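Put the Deposit Back on Bottles

When the town of Uddale dropped its bottle deposit in 2000, the council said curbside pickup would do the same job for less money. It has not. Anyone who walks the creek path on a Sunday morning can see what ended up in the water.

I grew up with the deposit. It was a nickel, and a nickel was enough to send kids door to door with a wagon. The Zavala market took returns at the back counter until six. It was a nuisance for the store and I don't pretend otherwise. The counter was sticky, and the line got long in June.

Curbside pickup works for people who have a curb. It does little for the apartments on Cledell Street, where 205 units share 4 bins. It does nothing for a drink finished in a parked car or at the ball field.

The bottling trade says a deposit is a tax. A tax is money you don't get back. You get this back if you bring in the bottle, and if you can't be bothered, somebody else will.
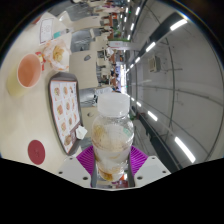 An empty or nearly empty plastic bottle, stained inside, with its cap still on.

There is a fair complaint about dirty returns. Stores don't want to handle bottles with old food or drink in them. Hornano got past that by moving returns out of the stores and into one depot next to the transfer station, and by turning away anything that hasn't been rinsed. Uddale could do the same with the old salt shed. Start at ten cents, exempt any shop that sells under 500 bottles a week, and look at the results after a year.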